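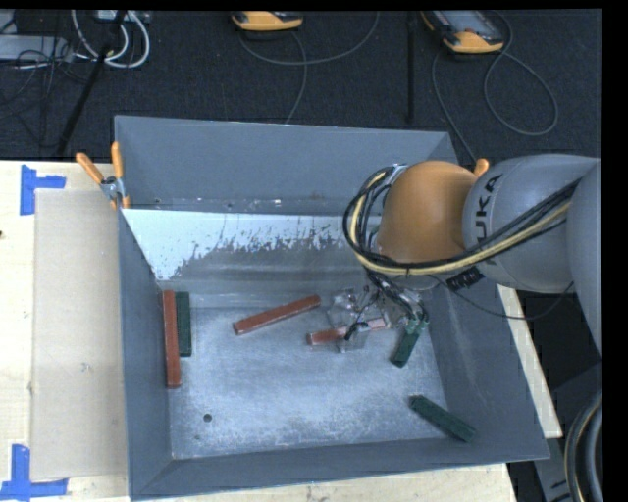

Plornero opens block lending service with reused metal bins

For immediate release

Plornero, the supplier of play and learning materials, is opening a lending service for building blocks in April. The service has the name Nomimora. It lets schools, libraries and after-school clubs borrow a stock of rectangular blocks in two colors, red-brown and dark green, delivered in open metal bins which had a working life before this one.

The first stock consists of 2,000 blocks and 43 bins. At the opening, 17 schools and libraries will receive their first delivery. More places can join during the spring, when the next bins are ready.

Why only two colors

Many block sets on the market come in eight or ten colors. Plornero has chosen to stay with two, and the choice was made after a trial period in four classrooms last fall.

"We tested first with a set in many colors, and the children spent a large part of the time to look for the yellow one," says Signe Thorlacius, head of materials at Plornero. "With red-brown and dark green they started to build sooner. They also began to make patterns by themselves, for example one row of each color, or a green corner in a red wall. The two colors are easy to tell from each other on a table, and they are calm to look at for a whole day."

All blocks in the service are plain, without pegs or holes. They can be laid flat, put on the long side or stood on end. A printed booklet with building ideas comes with each delivery. It contains walls, bridges, stairs and a small section about sorting, written by the teacher Yvette Sutherland, who also took part in the trial.

Bins with a past

The bins come from Overgaard, a company which collects and resells used equipment from workshops and storage buildings. They are large, heavy and gray, with sloping sides, so that the blocks slide toward the middle and stay within reach. The bins have no lid.

Each bin is washed, checked for sharp edges and checked again before it goes out. Plornero does not paint them. Scratches, pale marks and places where an old coating has come off on the inside remain after the cleaning only when the surface has passed the inspection and nothing loose can be rubbed off. Bins which do not pass go back to Overgaard, and this happened with several of them during the winter.

"A new plastic box would be cheaper for us, this I can say openly," says Unnur Blöndal, who is responsible for purchasing. "But a plastic box with this weight of blocks bends after one year, and then it cracks at the handle. These bins have already carried much heavier things. We expect that they will stay longer than the blocks."

Blöndal adds that the sound was a question in the beginning. Blocks that are dropped in a metal bin make noise, and some teachers were worried about it. A felt mat that fits the bottom of the bin can therefore be ordered without extra cost. Two of the four trial classrooms took the mat. The other two said that they preferred to hear when the tidying was going on – and when it had stopped.

Tidying is a part of the service

Nomimora pays special attention to the moment when the building is over. The blocks do not need to be stacked or put in a fixed order. They can lie in the bin in any direction, and the bin should not be filled to the top.

In the booklet, Sutherland suggests to place the bin on a table instead of on the floor. The children then stand at the side of it and put the blocks in by hand, and fewer blocks are thrown. She also suggests to let one group collect the red-brown blocks and another group the green ones.

"In my class the tidying was the part that everybody wanted to skip," says Sutherland. "Now I take out a few blocks from the bin, put them in front of the group and ask which ones are missing from the pattern. They have to go and find them. It takes a little longer than if I do it alone, but I do not want to do it alone."

The table should be stable and have free space on all sides. A full bin must be lifted by two adults. Plornero brings the bins to the room where they will be used, also when the room is upstairs, provided that the borrower has informed about this in the order form.

How the lending works

A borrower keeps the blocks for one school term and can extend one time. The deposit is 25 dollars for each bin and is paid back when the bin returns. Blocks that are worn or have damaged corners are exchanged free of charge. For lost blocks there is no fee as long as the number is small; Plornero will contact the borrower if a larger part of a delivery is gone.

Between two borrowers all blocks are wiped, dried and looked through by hand at the Plornero warehouse. The work is led by Minoru Sasaki, who has also made the instructions for cleaning which follow with the delivery. A damp cloth and mild soap are enough. The blocks should not be left in water, and they should be dry before they go back in the bin.

"Please do not use the strong cleaning products that are made for kitchens," says Sasaki. "We had one delivery back from the trial which smelled of lemon for three weeks."

The booking of deliveries is done through Cloraris, the ordering system that many of the customers of Plornero already use for paper and art supplies. New customers can ask for an account by e-mail or by telephone. Orders that come in before noon are confirmed the same day.

About Plornero

Plornero supplies blocks, puzzles, tables and storage for schools and libraries. The company has its warehouse and its showroom in the same building, and visitors are welcome to try the blocks in the showroom in the afternoons.

Press contact

Eyvindur Baldursdóttir, communications, Plornero. Questions about the lending service, the booklet and visits to the showroom can be sent to the press office, which also lends out a bin with blocks to editorial offices that wish to try them.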